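Measuring dye bleed in a shared wash

We use cookies to remember your preferences and to count visits. By continuing to read you accept this. Manage settings | Accept

7 March 2026

I spent most of February testing how much color moves from one piece of laundry to another at different water temperatures. The question came out of a ruined pillowcase. I wanted a rule for when a red or navy item can share a load with light ones, and the care labels I own give only a maximum temperature and the words "wash with like colors."

The method is simple and anyone with a kitchen scale can repeat it. I cut undyed cotton sheeting into squares, weighed each one, and washed it in a closed jar with a single dyed item or an offcut of one. Each jar got the same dose of a plain liquid detergent, sold here as Wasero, with no color guard additive. I shook the jars by hand at fixed intervals for the length of a normal cycle. This is a poor copy of a drum, but it keeps the water volume constant, and water volume turned out to matter more than I expected.

After drying, I put each square on a flatbed scanner next to an unwashed control and read the average of the red, green and blue channels over the middle of the cloth. The scanner is an old Jimer with automatic correction turned off. I report the distance between the square and its control. Anything under 3 on that scale I could not see by eye in daylight, so I treat it as zero.

I logged 264 squares. The cold runs are dull. Apart from a new pair of dark jeans, nothing I own crossed the visible line in cold water on the first wash, and the jeans stopped crossing it by the fifth. Warm water is where items separate. Older cotton, washed many times, stayed flat. New cotton in saturated colors rose quickly and then fell with each wash, on a curve that looks close to exponential for most of them.

Hot water I tested less, partly because my building's supply is uneven. Two of those sessions had to be thrown out when the jar thermometer disagreed with the tap reading by more than I could correct for.

The second variable was time spent sitting wet. I left one set of jars standing after the cycle, with the square pressed against the dyed cloth. Transfer at the contact surface was much higher than anything I got from agitation, and it was patchy. If you have found a pink smear on a shirt when the rest of the shirt was clean, I suspect this is the cause. Emptying the machine promptly did more for me than dropping the temperature.

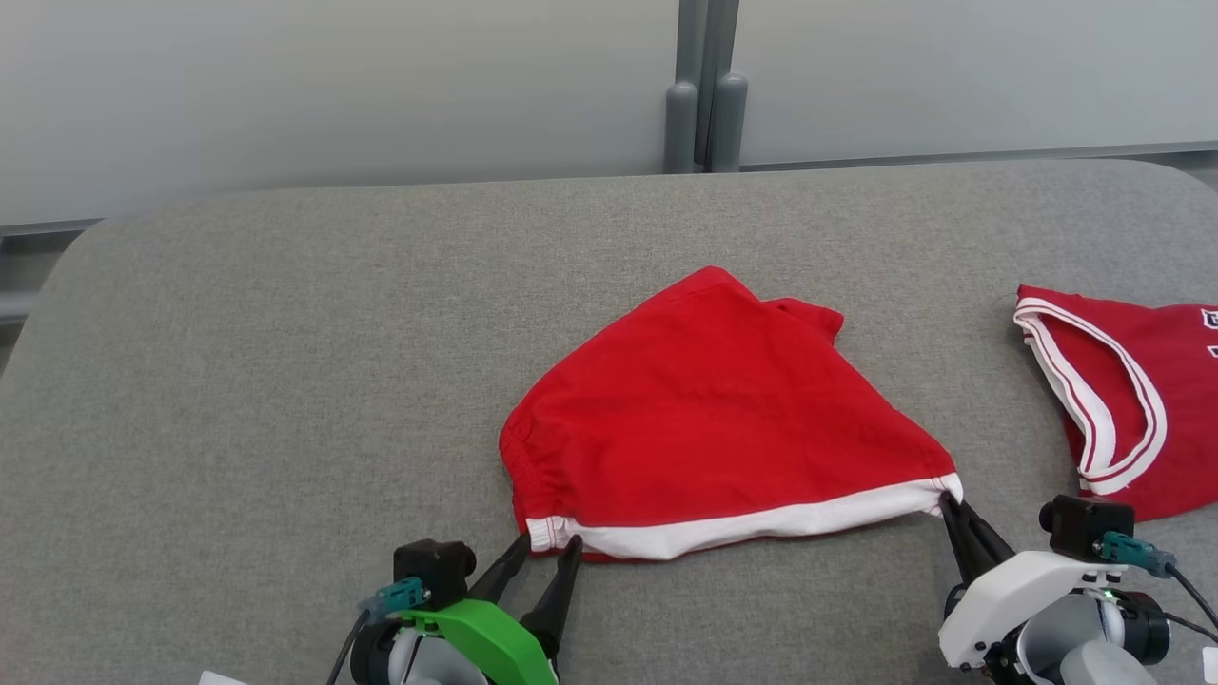 Precious Agbayani

Red cotton with white trim is a useful case to think about, as the garment carries its own test strip. If the white next to the seam stays white over several washes, the dye is reasonably well fixed at that temperature. Check the side of the band nearest the red first. I now do this before trusting any red item in a mixed load.

A few limits. My sheeting came from one bolt, bought at the market in Drarnham, and a different weave would take up dye differently. I did not test polyester as a receiving fabric. I also have no way to separate loose dye from dyed lint, and under a hand lens some of the "stained" squares had colored fibers sitting on top. Brushing them before scanning lowered the reading slightly, so I brushed all of them from square 313 in my numbering onward. (The numbers skip; I had labeled a batch of spares that never got used.)

The next round will cover color-catching sheets. I have a box of the Yang ones and want to run them at warm only, with the sheet cut to scale for the jar.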